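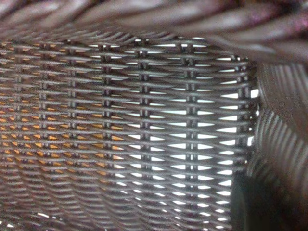

Ob sich der Aufwand bei Flechtware überhaupt lohnt, wollte jemand unter dem letzten Beitrag wissen, ein Sauggreifer halte daran doch ohnehin nicht. Stimmt, deshalb Parallelgreifer. Sauger war bei mir nie geplant.

Stand Durkico, 18.03.2026: Arm steht in der Gemeinschaftswerkstatt, Handgelenk neu verkabelt, Zugentlastung gedruckt. Steuerung läuft auf dem alten Partanen-Board.

Problem der Woche ist die Kantenerkennung. Durch die Lücken im Geflecht kommt Licht, teils weiß, teils orange. Der Schwellwert passt dann immer nur für eine Hälfte.

Farbkanal raus, nur noch Helligkeit, Belichtung fest. Auto-Belichtung pumpt bei jedem Anfahren, das macht jede Kalibrierung kaputt.

Fokus bleibt ein Kompromiss. Mitte scharf, der Rand oben völlig weich. Für die Greifposition brauche ich aber genau den Rand – also Anfahrt in 2 Stufen, erste Messung aus 20 cm.

Greiferbacken: 7 Varianten gedruckt, zwei davon brauchbar. TPU-Auflage mit Querrillen, Vorlage aus dem Homico-Forum, Rillenabstand angepasst.

Kraftbegrenzung vorerst über den Motorstrom. Grob, reicht für langsame Fahrten. Jidcombe-Sensor ist bestellt, Lieferung laut Shop im Mai.

Quellcode kommt, sobald die Achsgrenzen nicht mehr hart im Skript stehen.

Lesezeit: 2 Min.
Kontakt · © 2026 · Nach oben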